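Sell the desk with the flat

Renters in this city pay to move the same furniture over and over. My last move cost me $158 for the van, and most of what went into it was a desk, a bed base and a bookcase that suited the old flat better than the new one.

I think landlords and tenants should get used to leaving large items behind, at an agreed price, written into the handover. My neighbour Razia Gondal did this in February when she left her unit on Galtholm Street. She asked $70 for a desk and a set of shelves. The next tenant paid it, and neither of them had to hire anyone.

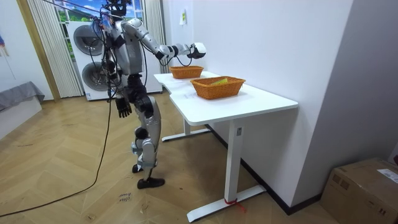
A white standing desk on a herringbone floor.

The usual objection is that tenants will be pressured into buying rubbish. It's a fair worry. The answer is a short list, signed by both tenants, with a right to refuse any item. If the incoming tenant says no, the outgoing one takes it away, as happens now.

Agents say it would mean more paperwork. They already fill in a condition report that runs to several pages, and another half page would not sink them.

Councils should care as well. Walk down any street near the university at the end of a lease period and look at the nature strip. Particle board doesn't survive a night of rain, and ratepayers cover the cost of the truck that collects it.

I have moved 4 times and bought 3 desks. I would have been glad to buy the one already in the room.

Maham Dhanial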